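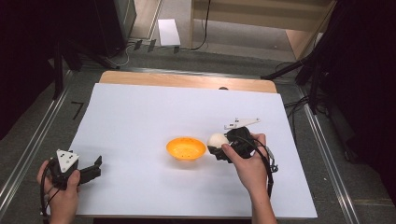

Up at six, rain again. Coffee, then two slices of the rye that Liesl Kaufmann left on Monday's shelf in the pantry. It has gone a bit hard but toasts fine.

Spent the morning on small things. The orange bowl has found a use at last. I bought it in Stundthorpe years ago for olives and it was always too shallow for anything with juice. A white ball is held just to the right of it, and the orange is easy on the eyes against white paper. I like having a big white sheet over the table. It hides the old ring marks and I can write on the corner when the phone goes.

Ctibor Brabec called before lunch about the shelf brackets. He wants 65 for the set, which I said was too much, and we left it there. He will ring again in May.

Walked to Rahman for milk, onions and lamp oil. 17 minutes there, longer coming back with the bag. They have moved the matches to the back by the brooms and I had to ask.

Afternoon: wrote to the Hiltutberg people about the water bill -- second letter, same question. Mended the gray sock. Read 2 chapters and fell asleep over the third.

Soup for supper with the last of the leeks. Must buy salt. Also the bedroom window is sticking again, left side, so look at the hinge tomorrow before it swells any more.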